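Kurnau Okton plug-in energy monitor: long-term review

The Okton is a plug-in energy monitor. It sits between a wall outlet and an appliance, measures voltage, current, real power and power factor, and keeps a running total in kilowatt-hours. Kurnau sells it singly or as a pair. I bought the pair in March with my own money and have used both units since then in a small rented apartment in Fletport, where the kitchen and the laundry share a wall and, as I found out early, a circuit.

My reason for buying was narrow. The electric bill had gone up and the utility's own usage chart only shows the whole apartment by the hour. I wanted numbers for individual loads, and I wanted the logs in a form I could open in a spreadsheet.

What is in the box

Each unit is a white plastic block with a grounded plug on the back, a grounded socket on the front and a display above the socket. Two buttons sit under the display. A short printed sheet covers setup, and the full manual is a download. There is no battery cover because there is no battery to replace: the memory holds the totals through a power cut, and the clock is kept by a capacitor that Kurnau says will last several days unplugged. Mine lost the time after a long weekend in a drawer, so I would not rely on that.

The body is wide. In a standard duplex outlet it leaves the other socket usable only if you plug the Okton into the bottom position. In the top position it hangs over the lower socket by enough to block a grounded plug. A short extension cord solves the problem but adds a connection, and with heavy loads I would want a heavy-gauge one.

Setup

The Okton works without an app. Hold the left button to set the clock, hold the right button to set the price per kilowatt-hour, and press both to clear the total. Price entry accepts a flat rate and one off-peak rate with start and end times. My utility has a shoulder rate as well, and the unit has no way to handle it. I left the price at zero and do the cost calculation from the exported log.

The app adds charts, alerts and export over Bluetooth. It asks for location permission on first launch and runs fine if you refuse. Pairing took a couple of attempts on the first unit and none worth mentioning on the second. Range is poor. From the living room the phone sees neither unit, and syncing means standing in the kitchen doorway for as long as the progress bar takes.

Accuracy

I have no calibrated reference. What I do have is an older bench wattmeter that has agreed well with every resistive load I have put on it, so I used that for comparison. I ran both Oktons in series with it on a space heater at its 2000 watt setting, then swapped their order to take the meters' own consumption out of the result. All three readings stayed together closely enough that the drift in line voltage over a few minutes was the bigger effect.

Low loads are harder for any meter of this type. The stereo amplifier in standby reads 9 watts on both Oktons and on the bench meter. Below that they begin to disagree. A phone charger with no phone attached reads as zero on one unit and flickers between zero and a small value on the other. If you are hunting for very small standby losses, the Okton is the wrong instrument. For anything with a motor, a compressor or a heating element it is good enough.

Power factor readings looked plausible. The amplifier was low, the heater sat at unity, and the refrigerator moved between the values I would expect from a compressor starting and then settling. I did not verify these further.

Sampling and logging

The display updates once a second. The log does not. By default it stores an average for each minute, and the finest setting available in the app is still an average, so short peaks are flattened. A separate field holds the maximum for each interval, and it is the field to use if you care about inrush or about what trips a breaker. The manual mentions it in one line near the end.

Laundry was the first long test. The dryer is a ventless heat pump model that runs from a regular outlet, and I logged it through every load for several weeks. 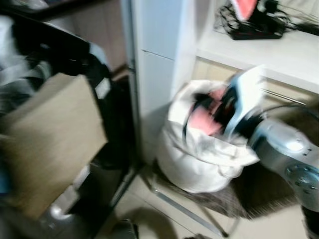 Its draw climbs slowly over the first part of the cycle and levels off at 879 watts, which is where it stays until the moisture sensor starts cutting the compressor in and out. The plateau hardly moves with the size of the load. What changes is how long it lasts. Bath towels hold it there for much of the evening, while synthetic shirts are done well before dinner is. The spin speed used in the washer beforehand makes more difference to the total than any setting on the dryer itself. Raising it one step shortened the plateau noticeably on towels and did very little for shirts.

None of that would have been visible from the display alone. The kilowatt-hour total at the end of a cycle is useful for cost, but the shape of the curve is what told me where the energy was going. The charts in the app are adequate for looking at one cycle. They cannot overlay two cycles, so for comparisons I used the export.

Export

Files come out as comma-separated text with a header row. Columns are time stamp, average volts, average amps, average watts, maximum watts, power factor and running total. Time stamps are in local time with no offset, so an hour will be repeated or missing when the clocks change. The decimal separator follows the phone's language setting. These are ordinary annoyances and any spreadsheet user will have dealt with them before.

A bigger fault is that the app exports one unit at a time and names every file the same way. If both units are exported in one session, the second file can overwrite the first, depending on where the phone saves it. Rename the first before exporting the second. I lost a week of refrigerator data learning this.

Kitchen loads

The kitchen outlets were where the maximum field became useful. Counter appliances with thermostats switch their elements on and off at full power, and a one-minute average gives a smooth, low figure that corresponds to nothing the wiring sees.
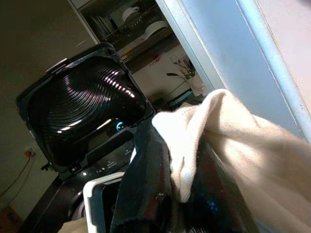

Lid open, indicator ring lit blue.

Run the dryer and a thermostat-controlled cooking appliance together and the averages add up to a comfortable number. The maximums do not. After I matched the time stamps from both units, the breaker trips I had been blaming on an old breaker lined up with moments when a heating element came on during the dryer plateau. The breaker is fine. I now start the dryer after cooking, and it has not tripped since.

Matching the logs took some care. The two clocks drift apart, and the app corrects them only when it syncs. Sync both units right before a test and again right after, and the time stamps will be close enough for this kind of work. Left alone for a month, mine were far enough apart to make the peaks look unrelated.

Heat and safety

At the heater's high setting the Okton's case gets warm to the touch near the socket and stays that way. I saw no discoloration on the plastic or the plug blades after the long heater runs. The rating label on the back gives a limit for continuous use that is lower than the limit for intermittent use, and the sheet in the box quotes only the higher one. Read the label.

An overload alarm can be set from the app. It beeps and flashes the display. It does not disconnect the load, as there is no relay inside. I consider that a point in the unit's favor for refrigerators and freezers, where a meter that can switch itself off is a risk, but buyers who want remote switching should know that it is absent.

Display

The display is a reflective type with a backlight that goes out after a few seconds. Contrast is good from straight ahead and weak from above, and from above is how most people will be looking at something plugged in near the floor. Behind the dryer I read it with a phone camera. A display that could be rotated, or a detachable one on a cord, would help. Cleaning is simple: unplug it and wipe it with a dry cloth. Lint builds up in the gap around the socket if the unit lives in a laundry area, and a soft brush gets it out.
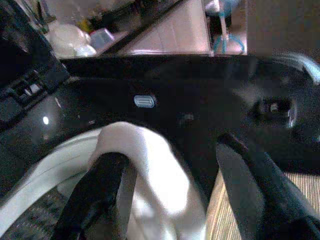 Compared with the Ahmadpour meter

Before the Okton I used a borrowed Ahmadpour inline meter, the model with a cord on each end. It is easier to place, since the display lies wherever the cord allows, and it does not block the neighboring socket. Its screen is larger and can be read from any angle. It has no logging at all. Totals are cleared by a power cut, and there is no maximum field.

For a quick check of one appliance I would still pick up the Ahmadpour. For anything that runs in cycles, or for finding out what happens on a shared circuit, it cannot do the job and the Okton can.

Faults and support

One unit developed a sticky right button in the second month. I wrote to Kurnau, who asked for the serial number and a short clip of the fault, and a replacement arrived without my having to return the old one first. The replacement came with newer firmware, and the app offered the same update for the other unit. The update wiped the stored log on that unit. There is a warning, in small type, on the screen before the confirm button.

The notes for that firmware list a correction to off-peak pricing and nothing on file names.

Verdict

Buy the pair if you need to compare loads on one circuit, and a single unit if you only want cost per cycle. Accuracy is good for household loads above standby level, the log format is usable, and the maximum field is worth having. The weak points are Bluetooth range, clock drift, the display angle and the overwriting export. Of these the export is the only one I would call a defect, and I have reported it. Both of mine are staying plugged in, one on the dryer and one on the refrigerator.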